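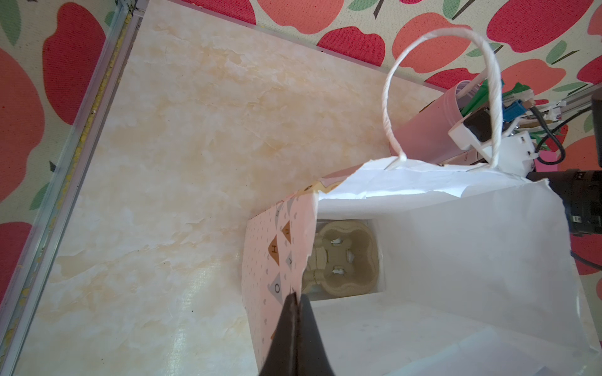 3.2 The afterlife of the gift bag

Figure 3. Gift bag with printed heart and tag pattern, torn at the rim, with a pulp cup carrier at the bottom.

Gift bags hold an awkward position in the household. They are bought as wrapping, which everyone agrees is rubbish by the end of the party, yet they have handles and a flat bottom, and so they look far too much like luggage to throw out. In the diary study described in Section 2, participants wrote down each paper carrier that came into the home, where it was kept, and what finally became of it. The 20 households in the Riviere group recorded 1272 entries between them, a total that surprised us and appears to have embarrassed several of them.

We coded each entry by what the bag was holding at the time. Most bags held other bags. This nesting habit has been noted in passing by Villalobos in his earlier work on hall cupboards, where he calls it "storage of the means of storage", and we see no reason to improve on the phrase. The next largest group held packaging that had itself come from somewhere else, such as tissue paper, ribbon, egg cartons and the pulp trays handed out with takeaway coffee. Actual gifts came well down the list.

The bag in Figure 3 belongs to that second group. Its white paper is printed in pale pink with small grey hearts and diamond-shaped tags, some of them lettered. The rim is torn and crumpled, and the twisted paper handle still stands above it. We scored this bag as "retired from giving" under the Clemus scale, meaning that no respondent would hand it to a person whose opinion they valued. Asked whether they would still keep such a bag, most of the same respondents said yes, and one asked if we were finished with it.

A torn rim turned out to matter more than any other kind of damage. Participants forgave creases and the ghost of old sticky tape, and a few forgave a previous recipient's name if it could be covered with a sticker. A ragged top edge ended a bag's social career at once. It did nothing to its working life. In the Stimgate group, bags with damaged rims stayed in the home longer than intact ones, largely on account of the intact ones being given away again, often in May, when Mother's Day clears out the cupboard.

The cup carrier deserves a few words of its own. Moulded pulp carriers hold drinks for the length of a walk from the café to the office, and after that they hold very little. In our interviews they were kept "for seedlings", "for paint" and "for the kids' craft box". We found two homes in which a carrier had been used for any of these purposes. The carrier seen here is beige, with a scalloped outline and slots around a recessed centre, and it sits at the bottom of the bag, where one participant from another household told us hers went "so the bag stands up properly". We had not thought of the carrier as furniture for the bag, and added a code for it.

There is some difficulty in deciding when a bag of this kind has been packed and when it has merely been filled. We followed the Clorkance rule, under which an item counts as packed if the participant can name it without looking. By this rule the great majority of our bags were filled. Two coders disagreed over bags that contained a single item, and the matter was settled by treating a lone item as packed if it lay flat and as forgotten if it did not. We concede that this is a hard line to defend on theoretical grounds, but it brought the coders back on speaking terms.

The diary method has an obvious weakness here. People who are asked to record their bags begin to look at them, and people who look at their bags begin to tidy them. Three households withdrew in the second week after putting the lot out for recycling. Their earlier entries are kept in the totals above and left out of the length-of-stay results in Section 3.3.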